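Wear the Loud Sweater

I own 42 pieces of clothing, socks not included, and for years almost all of them were navy or gray. Then last April my friend Usa Kaewsai moved out of her apartment and gave away half her closet, and I went home with an armful of color. I have been a happier dresser ever since!

My argument is simple: most of us should wear more color, and we should start with the plain, comfortable stuff. Forget the party dress. I mean the T-shirt you sleep in, the hoodie you take the trash out in, the thing you pull on at 7 a.m. when the kitchen is cold. Those are the clothes we spend our lives in, and we buy them as if we were trying to disappear.

Yellow is my favorite place to begin, especially the deep, mustardy kind. It goes with denim, it goes with brown, it goes with the gray things you already have (and I had plenty). People say they can't wear it. I said so too, for 44 years, on no evidence at all – I had simply never put any on.

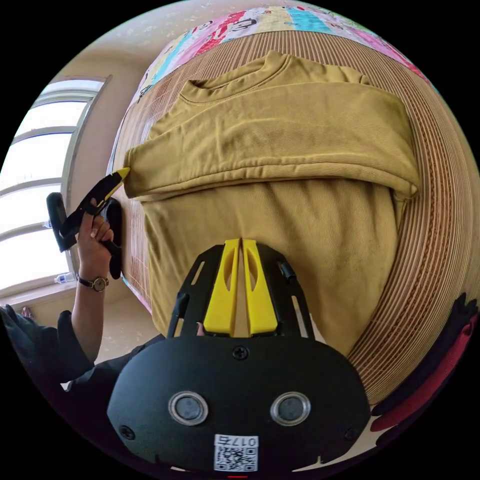 But Won't I Get Sick of It?

Maybe. Ekkachai Saengthong, who sits across from me at work, is sure that bright clothes wear out their welcome, and he has a point about neon. I had an orange windbreaker around 2000 that I still can't think about calmly. But softer, earthier colors are a different animal. They fade kindly, they look good wrinkled, and they cheer up a dark hallway just hanging on a hook.

The other worry is laundry, and it's smaller than you think. Wash new colors by themselves the first few times, cold, inside out. Fold the heavy knits so the shoulders don't stretch on a hanger. I do four loads a month and haven't ruined anything yet.

So go dig through a thrift store rack this month and try on the one you'd normally skip. Wear it to buy groceries. A woman in the checkout line told me she loved my sleeves, and I was pleased about it all the way home.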